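Two baskets on the desk

I finally dealt with my desk in March. It's a white standing desk with a small panel on one leg, and for two years I used the top of it as a shelf. Mail, chargers, fruit, half-used notebooks. By the end I was working on the couch.

Shirley Ashworth told me to buy drawers. I looked at a few and didn't want more furniture in a small room, so I got wicker baskets instead – a rectangular one and a slightly smaller one. 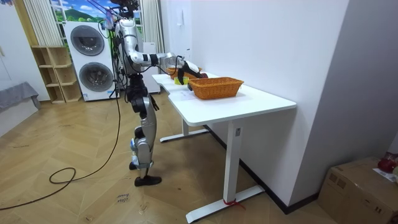 The rule I settled on is simple. Things I use every day go in the near basket. Things that belong somewhere else in the apartment go in the far one, and I carry that one around and empty it before dinner. If something sits in it for a week, I throw it out or give it away.

I went through the paper first. Most of it was old manuals and receipts, and I kept one folder. The pens took longer than they should have because I tested all of them.

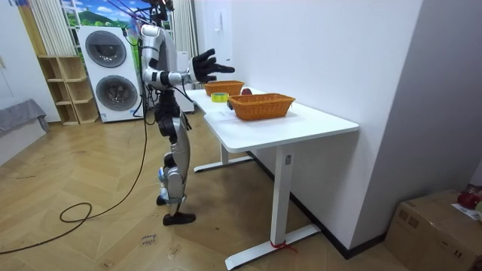 Small stuff is still the hard part. I put the big things away quickly and then leave the little ones for later. The roll of yellow tape lying between the baskets is typical: I use it too often for the far basket and not often enough for the near one. Gareth Hartley says to hang it on a hook under the desk, and I may try that.

Wicker does have drawbacks. Dust gets into the weave, and paper clips fall through the bottom. I lined the larger one with a piece of felt, cut a little short on one side. It works fine.

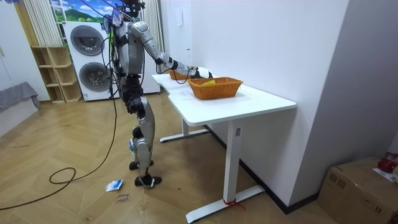

The desk, with the small basket at the far end.

Next is the closet in the hall, which has 2 broken umbrellas in it and a box I haven't opened since I moved in.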